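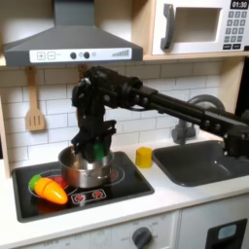
Saucepan over the black cooktop, white play kitchen.

21 Apr 2021
Coatings notebook, wear and adhesion

Continued the adhesion work on the white topcoat for the Lellasen order. Customer complaint is still chalking and edge lift on painted panels after repeated wiping with a mild alkaline cleaner. Last month's cross-cut results were fine on flat coupons, so the test moved to routed edges, where film build is lower.

Panels from the Starusgate batch were sanded, wiped and sprayed in two passes with a flash-off between them. Film thickness on the faces is even. On the routed edges it drops off sharply at the outer corner, as expected with a sharp arris. I had the second set eased with fine paper before priming. Same gun, same tip, same operator.

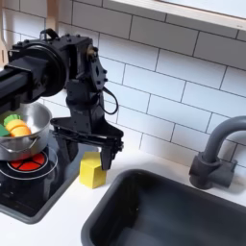
WIPE TEST

Cleaner at normal working dilution, cotton pad, constant load, 2000 double strokes. Pad changed at the halfway point. Unbroken edges showed primer at the corner well before the end. Eased edges dulled but did not break through. Gloss on the faces fell slightly in both sets, and the difference between sets is inside the scatter of the meter, so I am not reading anything into it.

One panel from the eased set was pulled. It had a run near the lower edge and should not have gone into the rack. Results from that one are struck out in the table and not averaged.

The Pisix primer needs a longer cure than the sheet suggests if the room is cool. Fingernail test still marked it the next morning. After 36 hours it was hard enough to sand without loading the paper. I have written the longer time on the can lid and would like it

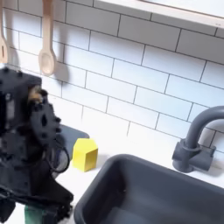

copied to the batch card before the next set goes through the booth. The card currently gives only the touch-dry time, and it has been read as the recoat time at least once.

Tape pulls done on all remaining panels after the wipe test. No lift on the faces. Two small flakes on the unbroken edges, both at the topcoat to primer interface. The primer itself stayed down. That points to poor intercoat adhesion at the corner and away from the substrate prep. Suspect the primer was overcured or dusty there, but need a section under the microscope to say so.

Stock: topcoat can 356 is nearly finished. The Gunawardena hardener has skinned over; strain before use or open a new one. Abrasive pads okay.
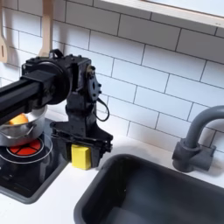
Sink side of the unit, white counter and backsplash.

To do: section both flakes, repeat the wipe test on eased edges with a third pass on the corner, check the booth log for temperature during the primer cure. Retest in July with panels that have been stored.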